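Suletti Desk Mat Review: Does It Need to Cost $60?

Posted 4 November 2025 in Home Office

The Suletti is a felt and cork desk mat that sells for $60, and the box makes four claims about it. It says the mat quiets your desk, protects the surface, improves your posture and helps you focus. I have been using one since January. I would sign off on the first two.

My doubts started with the listing. There were 872 reviews when I ordered, nearly all of them five stars, and a good share of those were written by people who had owned the mat for a day. A desk mat is fine for a day. I wanted to know what it looks like after a spring of coffee and forearms, and hardly anyone was saying.

It arrived rolled tight in a tube. The instructions say it will lie flat overnight. Mine took nine days with dictionaries on the corners, and the front left one still lifts a little when the heating is on. Customer service answered my email quickly enough, signed by a Piret Paju, who told me to roll it the opposite way and leave it for an hour. I did that twice. It helped the back edge and did nothing for the front.

Now the good part. Typing is quieter on it, no question. My desk is a hollow thing from Staveo that booms like a drum if you set a cup down hard, and the cork takes most of that away. The cork side hasn't slid once either. If noise is your problem, you can probably stop reading and go buy a mat, though maybe not this one.

Mousing is where I'd slow down. Felt drags. The company calls this "controlled glide," a phrase I would like to see them define. On small movements the pointer sticks and then jumps, and by late afternoon I was lifting my wrist to get around it.
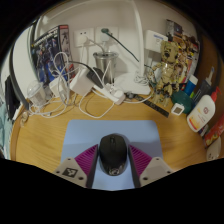
I gave it two months in case I was being stubborn. I wasn't. I ended up with a plain cheap pad in place of the expensive one, and then you have to ask what the right-hand third of the thing is for.

The posture claim I can't make sense of at all. The reasoning on the box is that a larger work area "invites an open stance." My stance is what it was. My friend Chaminda Weerakoon has the same mat and sits like a shrimp.

As for stains, the felt is sold as spill resistant. Water beads up if you get to it fast. Coffee with milk does not, and I have a gray-brown ring near the top edge that has survived two cleanings with the recommended soap. It also collects crumbs and cat hair, and a lint roller gets maybe half of it.

I compared it with the Lill mat, which is thinner, rubber-backed and made of some kind of smooth woven fabric. The Lill is louder under a keyboard but better in every other way I care about. It lay flat the same evening, the mouse runs fine on it, and it wipes clean. It looks a bit like something from a school computer room. I can live with that.

Suletti offers a 90 day return window, but you pay the shipping and it has to go back in the original tube. Keep the tube.

Good: quiet, grips the desk, nice to rest your arms on
Bad: slow to flatten, poor for mousing, holds stains, price
Rating: 2.5 out of 5

I'd pay half for it.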